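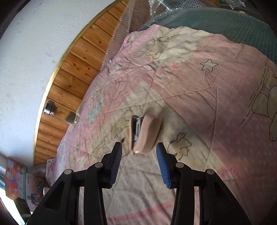

Speaker notes, Babar Warraich
Moving out of a shared rental: the paperwork
February 27, 2024

Slide 1
Welcome. Thank people for coming in on a weeknight. Say how long the talk runs and that questions are fine at any point.

Slide 2: Notice
Ask who has their lease with them. Read the notice clause out loud from the Oleck lease. Most people have never read it past the rent line. Point out that notice has to be in writing and that each tenant on the lease signs. An email counts only if the lease says so.

Slide 3: The deposit
Tell the Tavares Street story. Four roommates, deposit of $2,843, one moved out in July and the other three stayed. The landlord held the whole amount until the last tenant left. The one who moved early had to get her share from the roommates. They had nothing on paper. Pause here, people usually have their own version.

Slide 4: Utilities
Final meter reading on the day you hand over keys. Write it down and send it to the utility the same day. In my last place the final bill was $271 too high and the written reading settled it.

Slide 5: What to keep
Lease, notice, receipts, meter readings, check-in list. Keep them for 5 years. Paper copies in one folder, scans somewhere else.

Handouts are by the door. Leave ten minutes for questions. Lock up and return the key to the Grurnier desk.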